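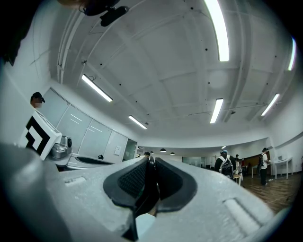 Chiharu Tsuchiya
Note taker and demonstration lead, Zumen project

Minutes of the teaching group meeting, 08/06/2022

Aminu Oyelaran opened the meeting and thanked everyone for coming, especially those who had never held one of the grippers before (welcome, and please keep asking questions!). The minutes of the last meeting were accepted with one spelling fix.

1. Demonstrations so far
Chiharu reported that we now have 197 usable demonstrations of the cup task, all of them done by hand with the gray gripper. She was very pleased with the newer people, whose motions are getting smoother every week. The target for the whole project is still 4,000 by December, and there was a good long talk over whether that is realistic. Aminu thinks it is, if we add a second shift. It was agreed to try one and look at the numbers again next time.

2. Holding the gripper
Several people asked how close the two fingers should be before they start moving toward an object. Chiharu went through it again: start open, close slowly once the cup is between the pads, and wait a moment before lifting. She would also love for everybody to wipe the black rubber pads before a session, as dust gets into the diamond pattern and the grip suffers for it.

3. Markers
We lost seven demonstrations to poor tracking. Aminu asked that the square black-and-white markers be left where they are once a session has begun, even if they look crooked, and that anyone who bumps one please say so right away and start that take over. No harm done, it happens to all of us.

4. Remote control
Shimada has offered us time on its remote station, with up to six operators trained in the first round. There was a lot of enthusiasm for this, and some worry too. Aminu explained that the delay makes folding tasks hard, so we would keep those for hand demonstrations and use the station for simple pick and place. Agreed in principle. Chiharu will write to Shimada and ask about training times.

5. File names
The Nimemer folder has two naming styles in it and it is slowing down the review. The older style stays. Aminu will rename the rest.

6. Other business
A request was made for shorter sessions, with a real break in the middle for tired wrists. Everyone liked this very much and it was agreed on the spot.

Actions
Chiharu: letter to Shimada; sign-up sheet for the second shift.
Aminu: file names; cleaning cloths for the pads.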